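Two-Arm Sorting Cell: Final Project Report
Senior Design, Lanstead Technical College
Team Gundwood
Report written by Volodymyr Didenko

1. Background

Our team took over the Gundwood cell from last year's group. They had it running with one arm and a set of wooden blocks. Our job was to add the second arm and move from blocks to things people really keep on a workbench. Blocks are easy because they are stiff and all the same size. Paint tubes, cloths and hand tools are not.

The goal we agreed on with our advisor was a bench-tidying task. The arms start with a spread of mixed items and have to move them one at a time to a chosen spot without dropping them or hitting each other.

2. Hardware

Both arms are mounted on black base plates on the rail along the front of the table. The enclosure is aluminum extrusion with printed panels on the walls. We kept the mushroom panels from last year. We had planned to replace them with plain gray, but early tests showed that the vision model did no worse with the pattern behind it, so we spent the money on spare gripper fingers.

Cable routing took longer than expected. In the first version the cables hung free and caught on the shoulder joint whenever an arm reached back. We put them in corrugated sleeves and fastened the sleeves with zip ties. After that we had one snag in the whole semester, and it came from a tie we had left too loose.

3. Software

Control runs on a desktop we named Hollis. The planning code is called Avira and is mostly our own, with the collision checker carried over from last year. Avira treats the middle of the table as shared space. Only one arm may move in it at a time – the other has to hold still until it is released. This is slow, but we never had the arms touch.

4. Data collection

We recorded 573 runs by teleoperation between January and April. Our target was 1000. We lost nearly two weeks to a bad motor driver, and we threw out 16 runs in which the clocks on the two arms had drifted apart. Those are not part of the 573.

Each run started from a new layout. Squeeze tubes were the main item, with a cloth and a small metal tool as the harder cases. 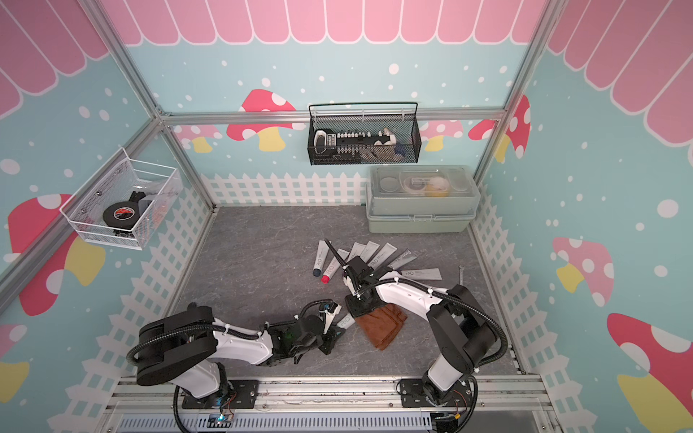
Thin items gave us the most trouble. A stick held near one end tends to turn in the fingers when the arm speeds up, and then its angle no longer matches what the planner expects. We lowered the top speed for thin items, which helped. A better fix would be a softer finger pad, but the ones we ordered came too late to test.

5. Results

Tubes lying apart from each other were picked up reliably by the end. Overlapping tubes were worse – the gripper often pushed the top one away before closing on it. The cloth worked if an edge was raised and mostly failed if it was flat.

6. Next steps

The next team should start with the finger pads and then look at the shared space rule. Splitting it into smaller zones would let both arms work more of the time. The wiring diagram is in the project folder and was last updated on the Friday before demo day.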